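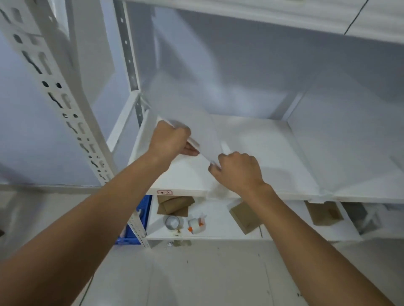 The Sorkier Gauge

The gauge house at Sorkier stands on the left bank of the Ursu, 39 kilometers above the Mundutska dam. It has one room, a stilling well, a float, a drum recorder and a bed. The drum turns once a week. The pen rests against it and draws the height of the river in purple ink.

Junhao Xue took over the station in June. The previous observer had left the keys with the store at Sekstead, along with a note that read: Staff gauge reads 2 high. Correct before reporting. Stove door sticks.

Xue checked the staff gauge against the benchmark with a level and rod. He ran the line twice, out and back, and closed it to within a millimeter. The staff gauge was correct.

He wrote this in the station log and turned back through the earlier pages to find when the correction had started. The log was a bound book with numbered leaves. Each day had one line: stage at 0700, stage at 1900, air temperature, remarks. The remarks were mostly weather. On leaf 167, eleven years earlier, the observer had written: Gauge struck by log, reset by district crew. From the next morning on, every reading in the log was two centimeters lower than the pen trace on the matching chart.

The crew had set the staff back where it belonged. The observer had either not believed them or not been told. He had subtracted two centimeters from the river twice a day for eleven years.

Xue wrote to the district office and proposed that the record be revised. He attached his level notes. The reply took five weeks and was one paragraph long. It said that the record had been published, that the rating for the Mundutska spillway had been computed from it, and that a revision would require a form. The form was not enclosed.

He asked for the form.

In the meantime there was the question of what to report. If he sent the true stage, the record would jump two centimeters on the day he arrived, and anyone reading it later would see a rise in the river where there had been only a change of staff. If he kept subtracting, the record would be consistent and wrong. He considered this for an evening. He then sent both figures, in two columns, with a heading over each.

The radio operator at Sekstead read the message back and asked which one he wanted.

"Both," Xue said.

"There's one box."

"Then the left one."

"Left on your side or mine?"

He sent the true stage. In the remarks he wrote: Two centimeter correction discontinued. See letter. He wrote the same remark at 1900, and again the next morning, and kept it up through the summer. The operator stopped reading it back.

The river fell through August. Bars came up in the middle of the channel, first as a line of broken water and then as gravel. Xue measured discharge from the cableway every tenth day. He sat in the car with the meter on its line, lowered it to six tenths of the depth, counted clicks in his headset for a fixed time, hauled up, moved along two meters, and did it again. A full crossing took most of a morning. At low water the flow was under 100 cubic meters per second. The clicks came slowly enough that he could think about other things between them, and he trained himself out of it after losing count twice at the same vertical.

His predecessor came up in September. He arrived on the supply boat with a canvas bag and stood on the landing until Xue came down. He was a heavy man and he had trouble with the steps. He said he had left a pair of boots.

The boots were under the bed. Xue had been using them to prop the door. The old observer knocked the dried mud off them and put them in the bag, then went to the recorder and looked at the chart.

"Pen's running thick," he said.

"It's the new ink."

"Warm it first. Put the bottle in your shirt." He looked at the trace a little longer. "They tell me you took my two out."

"I ran levels."

"So did I."

"I didn't find any notes."

"They wouldn't be in the log. I did them on my own time." He sat down on the bed. "Which benchmark did you use?"

"The one on the boulder. The brass one."

"There's another. In the footing of the old ferry tower, under the nettles. It's iron. The brass one was put in after, and it was set off the iron one, and whoever did it dropped two. I wrote them about it. They said there was a form."

Xue said nothing. He took the level out of its box and checked the bubble, which did not need checking.

They went out with the rod and a sickle. The ferry tower was 600 meters downstream and the path had grown over. The old man held the rod and Xue read. It took fourteen setups each way. The footing was where he had said it was, and the iron bolt was in it, rusted to a cone. There was a number punched in the concrete beside it, and the number was in the district list, marked as destroyed.

The line closed to four millimeters, which over that distance was fair. By the iron bolt, the staff gauge read two centimeters high.

Xue reduced the notes at the table with the lamp lit. He did the arithmetic forward, then from the bottom up. The old man ate soup and did not ask for the result.

"A bolt can settle," Xue said. "The footing's on fill. If it went down two after the brass was set, you'd get the same answer."

"You would."

"Or the boulder came up. Frost."

"It could have."

"So there's no way to tell from here."

"You could carry a line down from the church at Sekstead. There's a mark in the wall." He wiped the bowl with bread. "I started that once. I got as far as the second ravine."

The boat left in the morning. Xue carried the canvas bag down and the old man took the steps one at a time with a hand on the rail. He said the stove door would close if it was lifted at the hinge side. He didn't say anything else about the gauge.

At 0700 Xue read the staff and wrote down what it said. For remarks he wrote: Datum uncertain. Two benchmarks disagree by 0.02. Readings are relative to brass. He sent this to Sekstead. The operator asked him to repeat the word datum and then asked how it was spelled.

The form arrived in October in the same bag as the winter ink. It had four pages. Page one asked for the station name, the period affected and the amount of the correction, to be given as a single value. Page two asked for the cause. There were five causes listed and a space for other. Xue filled in the station name. He put the form in the back of the log at leaf 167 and set the ink bottle inside his shirt.

The first ice came down that week, thin plates of it turning in the slack water by the well. It hit the staff lightly and went around. He started on the levels from the Sekstead end as soon as the ground was hard enough to hold the tripod, working up the valley on the days between measurements, and marked each turning point with a nail and a dab of purple. By the time the snow closed the track he had reached the first ravine.

Filed under: Short Fiction, Rivers & Weather
Last updated: April 20, 2020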